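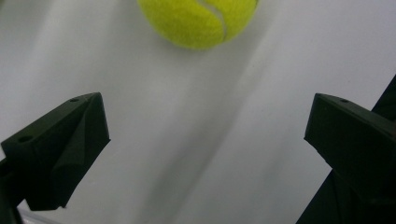
Korninham ball set, README

Tennis balls on plain backgrounds. 534 pictures, one folder per ball. Started in April as a side thing for the Korninham club, who wanted to sort their practice balls by wear and were tired of arguing over it.

What's in here

balls/ - the pictures, numbered
labels.csv - one row per picture
notes.txt - Citlali's notes, read these before you touch the labels
old/ - first try, do not use, bad grades

37 balls total. 23 from the club hopper, the rest bought new or dug out of Leopoldo's garage.

Labels

ball_id: matches the folder name
felt: new / ok / fuzzy / bald
seam: yes if you can see any part of the seam, even a bit of it. no otherwise
whole: yes / part. part means some of the ball is outside the picture
shadow: yes / no, soft ones count
grade: 1 to 4, by hand, two people, Citlali breaks ties

Grade is for the ball and felt is for the picture. A bald patch can be on the far side. So the two wont always agree, don't "fix" them.

Known problems

- Color drifts. Same ball can look more green or more yellow depending on the light. Don't use color for age.
- Bounce was measured for the club balls only. Blank = not measured, not zero.
- Folders 8 and 19 might be swapped. Uriel is checking.
- Blurry edges got graded fuzzy a few times in the first batch. Fixed the ones we found, there are probly more.
- No clay court balls. No red or orange kids' balls either.

Splits

500 train, the other 34 test. Split was done by picture, so the same ball can be in both. Bad idea, will redo by ball_id when there's time.

Who

Labels: Citlali Cuevas, Uriel Nava
Balls and bounce numbers: Leopoldo Espinoza
Everything else, incl. typos: Teodoro Ochoa

Fine to use for whatever. Send wrong labels to Uriel with the ball_id and the row number.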